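Ticket 2568 – Rostby 36 smart plug drops off Wi-Fi after some hours

Status: open
Product: Rostby 36 smart plug, bought from the Urban web shop
App: Huta Home, current version
Router: Stiletent, two bands
Opened: Nov 12, 2019

Description of the problem

I use the plug to switch a bedside lamp on in the evening and off at night. From February until last month it worked without any trouble. Now it disappears from the app every day, normally in the afternoon. The small light on the plug changes from steady to slow blinking, and the lamp stays in the state it had before. If I pull the plug out of the wall and put it back, it connects again in less than a minute and the schedule is still saved.

What I expect: the plug stays connected, or finds the network again by itself.
What happens: it blinks until I take it out by hand.

What I have tried before writing

1. Restarted the router. The plug connected, then was lost again the same evening.
2. Removed the plug from the app and added it again with the long press of the button. It stayed connected for almost 36 hours, the longest so far.
3. Moved the plug to the kitchen, which is closer to the router. No difference.
4. Changed the lamp for a different one. No difference.

Reply from support

Thank you for the detailed report. Please check if your router uses the same name for both bands. The Rostby 36 can only use the slower band, and some routers try to push it to the other one. Please give the slower band its own name and connect the plug to this. Also please make sure the plug is directly in the wall outlet and is not sharing a power strip with chargers or other adapters. Wait two days and tell us the result.

Update from customer

I separated the two bands. This took me longer than I expected, because the Stiletent menu has this setting under "Guest and other" and I was looking under "Wireless". The plug is now on the slower band with its own name. My phone is on the other band, and the app still finds the plug, so this part is good.

About the power strip: yes, the plug was on a strip in the bedroom, together with chargers. I did not mention it before, sorry. In the kitchen it was also on a strip, so my test number 3 was maybe not a good test. I have now emptied the bedroom strip and put everything from it, and from the drawer next to it, on the bed to sort. 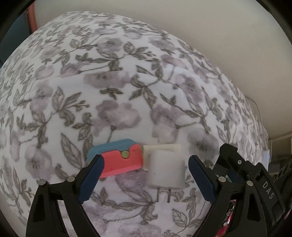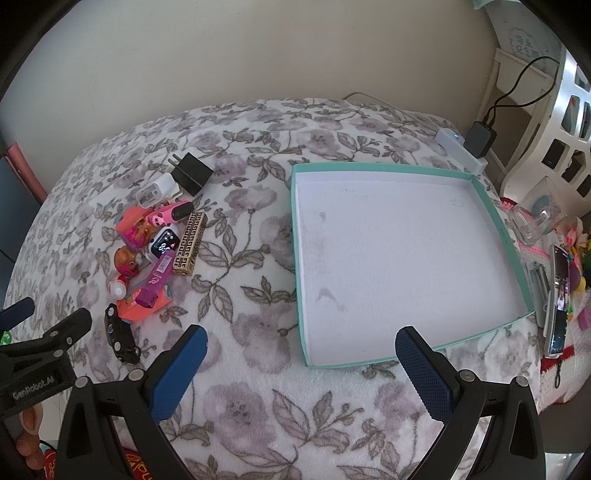 The plug itself is in the wall outlet behind the door since yesterday evening, alone, with the lamp on a longer cord. Until now the light is steady and the evening schedule worked at the correct time. I would like to put some chargers back on the strip, but only the ones I need. For the black adapter and the white charger with the translucent end I can't find any numbers that I am able to read without a magnifying glass, so please tell me if the type matters or if any charger close to the plug can disturb it. The lamp would be nicer on the old side of the bed, and for this I need the strip again.

Two more questions. Does the plug keep a log that I can send to you? In the app I see only "last seen", and this is deleted when it connects again. And is there a newer firmware? The app says 3.2 and "up to date", but the check finishes so quickly that I am not sure it is really asking the server.

I will leave the plug in the wall for two days, as you wrote, and report the result in this ticket. Please do not close it before that.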